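Cookie notice: This site uses cookies to remember your display settings. Continue browsing to accept, or see our cookie policy.

# Pliltitz Household Textiles Collection: README

Last updated: 22nd January

## Overview

The Pliltitz Household Textiles Collection records everyday clothing and linen as they are handled at home, chiefly during sorting, smoothing and folding. It was prepared by the Drorneck office of the Gridetti Institute for people studying how fabric behaves on ordinary domestic surfaces. The collection holds 2,000 entries drawn from 40 households. Each entry consists of one still picture and a short text record.

Work on the collection began in May. Beds account for 800 entries, the largest share of any surface. The remainder were recorded on tables, ironing boards, sofas and floors.

## Contents

Entries are grouped first by surface and then by garment class. The garment classes are tops, trousers, small items, towels and bed linen. A garment that cannot be assigned with confidence is placed in the nearest class and marked "likely" in the notes field. Curators should not remove this mark unless the item can be confirmed from another entry in the same household.

Colour is recorded in plain words. Two-part names such as "blue-grey" and "sage green" are permitted where a single word would mislead. Commercial shade names are not used. Fabric is recorded only where it is evident or has been supplied by the household.

The state of each garment is entered under one of four headings: flat, partly flat, bunched, or folded. "Partly flat" applies when one portion of the garment is spread and another remains gathered or twisted. This heading is common among tops placed on beds, where the cover beneath has creases of its own.
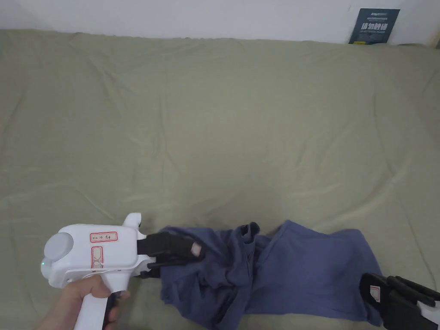
Figure 1. Blue-grey cotton garment, likely a T-shirt, on a sage-green bed covering. State: partly flat.

For entries of this kind, the surface field reads "bed, covered". The record does not distinguish between a sheet and a mattress cover unless the household has stated which was in use. Wrinkles in the covering are noted separately from those in the garment, and the two must not be merged when records are exported.

Items beside the work surface, such as cards, booklets and small furnishings, are listed under "surroundings" in general terms. Printed text is noted by script only and is not transcribed.

## File layout

- records/ holds the text records, one per entry
- stills/ holds the pictures, numbered to match the records
- terms/ holds the controlled vocabulary in English
- review/ holds the results of the consistency check

## Quality review

A sample of 50 entries was re-labelled under the Lombardi scheme by a second reader. Disagreement was concentrated in the boundary between "bunched" and "partly flat". The definitions in terms/ were revised accordingly, and all entries on beds were read again. Roughly half of the floor entries have yet to be revisited.

## Known limitations

Knitwear and heavy outerwear are under-represented. Pale garments on pale linen are difficult to label at the hem, and users should treat their outlines with caution. The collection contains no commercial laundry settings.

## Use and citation

The collection may be used for research and teaching. Redistribution requires written authorization from the Institute. Please cite as: Gridetti Institute, Pliltitz Household Textiles Collection, Drorneck.

Corrections should quote the entry number and the field concerned.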